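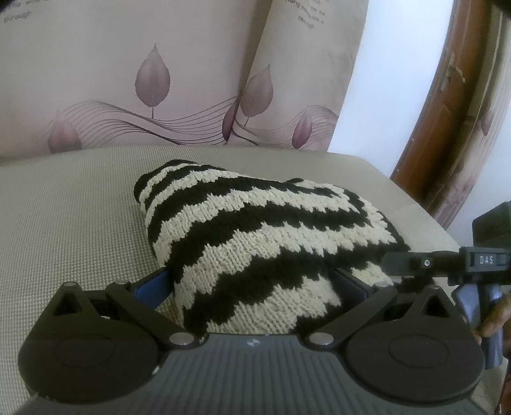 Dear list members,

Toshiko Yoshida wrote in March:

> We measured the period of our variable star with the school telescope.
> My students get 4 hours and 19 minutes from 200 exposures. Is it
> possible that other schools repeat this measurement?

Thank you, Toshiko. Our group at Jasmont tried it on two nights. The first night had clouds after midnight, so we have only the falling part of the light curve. The second night was good, and our period agrees with yours – the difference is smaller than our error.

One question remains for me. Which comparison star did your students use? We took the one to the north, but it is a little red, and I am not sure it is constant.

I can send the light curves as a text file. The raw images are too large for the list.

With best regards,
Ubaldo Marino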